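Ata da reunião de condóminos do Edifício Wikdale, redigida pela secretária da mesa, Zofia Nowakowski, que aceitou o cargo por ter chegado atrasada à reunião anterior.

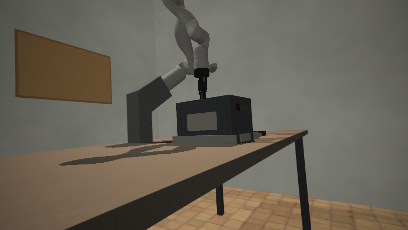 Plondstead, 03/05/2020

Presentes 12 frações, mais a do terceiro esquerdo, que assistiu das escadas e por isso não conta para o quórum.

**1. Ata anterior.** Aprovada, com uma abstenção de quem não a leu e um voto a favor de quem também não.

**2. Elevador.** A Grarker apresentou orçamento de 242 euros para eliminar o ruído entre o segundo e o terceiro andar. A fração B propôs habituarmo-nos ao ruído. A proposta teve apoio considerável e foi rejeitada por um voto.

**3. Quotas em atraso.** Faltam 73 euros. O devedor, presente, lamentou a situação em termos gerais e concordou que alguém devia fazer alguma coisa.

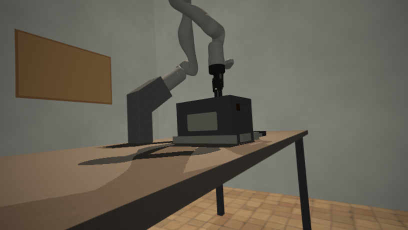
*Mesa com tampo de madeira e aparelho escuro em forma de caixa.*

**4. Limoeiro do pátio.** Discutido durante 62 minutos. A fração D entende que os limões pertencem a todos; a fração F, que pertencem a quem rega. Pediu-se parecer à administradora Catacutan, que respondeu por escrito que não se pronuncia sobre citrinos. Adiado para agosto.

**5. Outros assuntos.** Alguém voltou a deixar o portão aberto. Ninguém se acusou. A fração A olhou demoradamente para a fração C, e a mesa pediu que tal não constasse da ata.

Sessão encerrada por falta de luz nas escadas, assunto a incluir na próxima ordem de trabalhos.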